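Gripper budget, second pass

November 16, 2019

I have the quotes in from both vendors, so I can redo the spreadsheet from September with real lines in it. The short version is that the arm is the easy part of the budget and everything bolted to the end of it is the hard part.

The arm is settled. We keep the Drunda, which is paid for and has a service contract through February. Replacing it would eat the whole allocation and buy reach we have no use for. Table setting and clearing happens within an area the Drunda already covers without moving the base.

What needs replacing is the gripper, and the choice is between the Vinari and the Skuketti. Both are two-finger parallel designs and both mount on our existing flange. The Skuketti costs less up front. The Vinari has fingertips that come off with 2 screws, and the vendor sells them in pairs. I had been treating fingertips as part of the purchase. They are a consumable and belong on a separate line, next to cables and gloves.

The way I am estimating that line is by task. Plates and cups are handled by the rim, with a lot of contact area and not much pressure. Flatware is the other extreme. The shaft of a spoon is narrow, so the whole grip force goes through a small patch near the end of the jaw, and that patch is where the pad goes first. My planning number is 300 grasps per pad on flatware before I stop trusting the hold. That is conservative, and I would sooner throw out a good pad than spend an afternoon debugging a policy when the rubber is at fault.
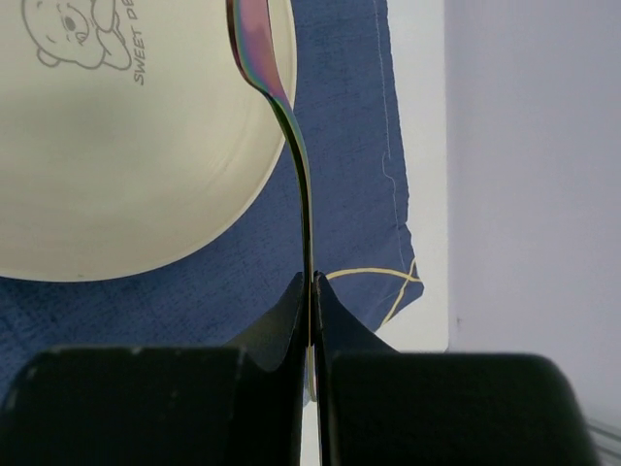 Ngozi Okonkwo wrote back on the draft that I had the pad line right and the downtime line missing. If a swap on the Skuketti means taking the finger off and homing the gripper again, she said, then every pair of pads also costs you an operator standing there, and you should price that before you call it the cheaper unit.

She is correct, and I have added it. A swap on the Skuketti needs a re-home and a check of the wrist camera calibration, per the manual. On the Vinari the manual asks for neither. With operator time included the gap between the two closes to where I would not choose on price.

Other lines, in the order I expect to argue for them:

Wrist camera cable, 2 spares. The current one flexes at the connector and I don't want to wait on shipping when it fails.

Tableware. Cheap, but it should be in the budget under its own name. I want plates with prints as well as plain ones, and spoons with mirror and colored finishes, because shiny metal changes color with every degree of wrist rotation and we need that in the data. Buying it ad hoc out of petty cash is how we ended up with no record of which items were in which batch.

Cloths. Same reasoning. Dark and light, hemmed and unhemmed.

Force sensing. Adeleke will lease a wrist sensor for 9 months with an option to buy. I have left it in as optional. It would tell me whether the pad number above is any good, and it adds height at the flange, so the mount drawing has to be redone first.

Not in this round: a second arm, a mobile base, a new workstation. The workstation will come up again in February when the service contract does, and I would like to see both on one request.

I am leaning Vinari. The remaining question for the vendor is the minimum order on fingertips, which the quote does not state. I'll update the pad line when I have it.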